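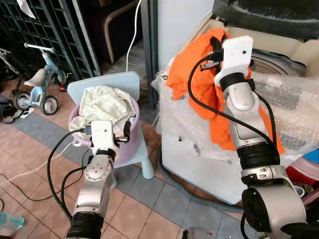
Will the people who now handle laundry at Halville lose their jobs when the robot arms arrive?
Contracts and hours stay as they are until the end of the trial, and any change after that goes through the usual staff consultation.

Laundry Cell Operator (two posts)
Leite Textile Care, Halville site
Reports to: Vilho Halonen, shift lead
Hours: 26 per week, early or late shift
Start: August

Background

The Halville site washes, dries and folds household textiles for private customers and small care homes. At present 43 people work there. Sorting and loading are done by hand. From August one of the four sorting lines will be run with two-arm robot cells under the project name Lestach. The cells pick single items of cloth out of bins and pass them to the next stage. The folding tables, ironing and the customer desk are not part of the project.

What changes on the line

Staff on the other three lines lift and sort every item themselves. On the Lestach line the arms take the plain items and the operator takes what is left: knotted sheets, garments with full pockets, anything stained or torn, and anything the arms have dropped or failed to grip. There is less lifting. There is more standing, more watching and more writing down. Staff who took part in the first talks on the project said the work was quieter but harder to break off from, and the break plan has been changed as a result. Operators on this line rotate to a manual line after two hours at the cell.

The pace of the cell is set by the shift lead and can be lowered by the operator at any time. Pick rates are recorded for each cell. They are not recorded against a person and are not used in pay or appraisal.

Duties

Fill and exchange bins at the cell.
Clear failed grips and restart the arms from the panel.
Guide the arms by hand when a new type of item is brought in.
Check gripper fingers and cable runs at the start of the shift.
Enter faults in the log, with time, item type and what was done.
Sort by hand whatever the cell rejects.
Hand over in person to the next operator.

Operators do not repair the arms, open the controller or change the software. Those tasks belong to the maintenance group under Aleksi Partanen.

What we ask for

Experience of laundry, warehouse or kitchen work, paid or unpaid.
Good sight at arm's length, with glasses if needed.
Able to write a short, clear fault note in English.
Willing to work both shifts.

No technical schooling is required. Previous work with robots is of use but carries no extra weight in the selection. Present Halville staff may apply and keep their length of service. If a present member of staff returns to a manual line within 60 days of starting, the former post is held open.

Training

Training takes place at the Berkidard workshop and is paid at the full rate. It covers safe stopping, hand guiding, fault notes and bin handling. The last part is done on site next to a working cell. Travel to Berkidard is refunded on the standard form.

Pay

1573 per month before tax, with the late shift supplement on top. Work shoes and overalls are supplied.

How to apply

Send a one-page letter and a list of previous jobs to the Halville office, marked Lestach operator. State which shift you would prefer. Applicants who are invited will spend an hour on a manual line and an hour at the cell before the interview. Questions about the shifts go to Vilho Halonen, questions about the equipment to Aleksi Partanen. Both can be reached through the site office until 4 pm.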